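Robotic chore work

Robotic chore work is the use of robot arms or mobile robots for small manual jobs that people do at home or in a workshop, such as folding clothes, loading a dishwasher, sorting screws or taking apart old appliances. It is different from classical factory automation, where the same part arrives at the same place each time. As of the most recent surveys, no machine on sale can do a broad range of such chores without help from a person.

Workshop tasks

Repair and assembly of computers is often used as a test, since the parts are standard but the handling is delicate. A memory module must be lined up with its slot and pressed with enough force, and a processor must be set into its socket without any sideways movement. The Gremstead task list, which is widely used in teaching, has 44 tasks of this type, and 12 of them concern expansion cards and memory.
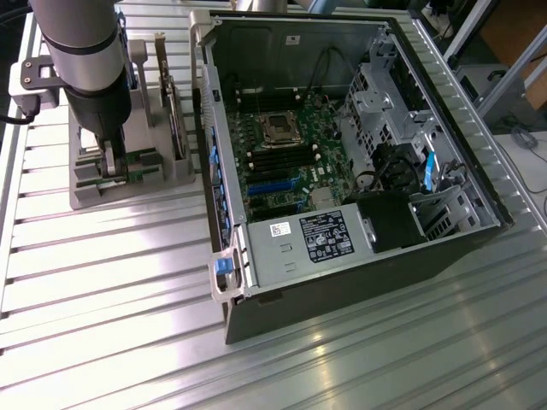
Vol. 2, p. 1,081

Parts for such tests are usually kept in a fixture, that is, a block or tray with slots in which each part has a known position. With a fixture the arm does not need to search, and the success rate becomes much higher. Critics say that this hides the most difficult part of the work, because in a real repair shop the parts lie in boxes, in bags or on top of each other. The Dravham workshop trials were arranged partly as an answer to this criticism. In these trials the fixture was taken away after the first stage, and most of the systems which had passed the first stage did not pass the second.

Cables remain a special problem. They bend, they hide connectors, and they do not return to the same shape after being moved.

Household tasks

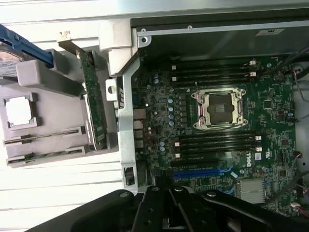 The home is generally considered harder than the workshop. Floors, lighting and furniture are different in each dwelling, and many objects are soft. Robot vacuum cleaners and lawn mowers are common, but they avoid the question of grasping. The Desto kitchen arm could wipe a counter and place cups on a shelf, but it needed a person to remove unknown objects first.

Piątek, a laundry project, reached good results with towels and poor results with shirts. Its final report recommends that the speed of a machine should always be given together with the number of times a person had to step in.

See also: Assembly fixture; Gripper; Service robot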